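App permissions removed, but the quiz app still has my data?

Soledad Gallardo

In December I went through the connected apps list on my Warico account and found 17 entries. Most were things I had signed in to once and forgotten. One of them, a personality quiz called Dultollow, had permission to read my profile, my birthday, my page likes and my friend list. I clicked Remove on it. The list now shows 16 apps and Dultollow is gone.

Then I downloaded my account archive. The file app_activity still lists Dultollow with 147 profile reads, the last one a few hours before I removed it. Does Remove delete what the app already copied, or does it only stop new reads? And does the friend list permission mean it has my friends' birthdays too? I am in the US, not California.

espinoza_k

It only stops new reads. When you remove an app, the platform revokes the access token. After that, any call the app makes with the token fails. Whatever it read earlier is stored on the developer's own servers, and the platform has no technical means of reaching in and erasing it.
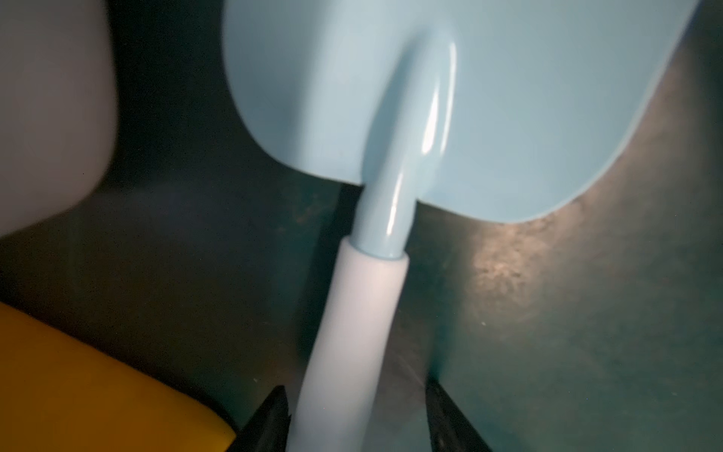
The 147 entries are log lines kept by the platform. They show that requests were made. They do not show what the developer saved, so you need to ask the developer directly. Steps:

1. Find the app's user ID for you. It is in the same archive, in the file connected_apps, under app_scoped_id. This is a different number from your account ID, and the developer will probably not be able to find you without it.
2. Open the developer's privacy policy and look for a deletion address or form.
3. Send the app-scoped ID, the date you removed the app, and a plain request to delete all stored profile data and anything derived from it (quiz scores, ad segments).
4. Ask for written confirmation and a list of any third parties that received the data.

Outside California it depends on your state. Several states have similar laws, and some developers honor deletion requests from everyone because it is less work than checking addresses. If there is no reply after 35 days, report the app through the platform's developer complaint form and attach your first message.

On the friend list: under the current permission it returns names and IDs only for friends who also use the app. Birthdays are not included. Older versions of the permission returned more, so the date you first connected matters – check the granted_on field.

ernex.tom

just delete your whole account, thats what i did. took 15 minutes

Soledad Gallardo

Thank you, espinoza_k. granted_on is older than I expected, so I will ask about friend data in the same message. I found the app-scoped ID where you said. Not deleting the account, I need it for a work group.

Last updated: 01/04/2026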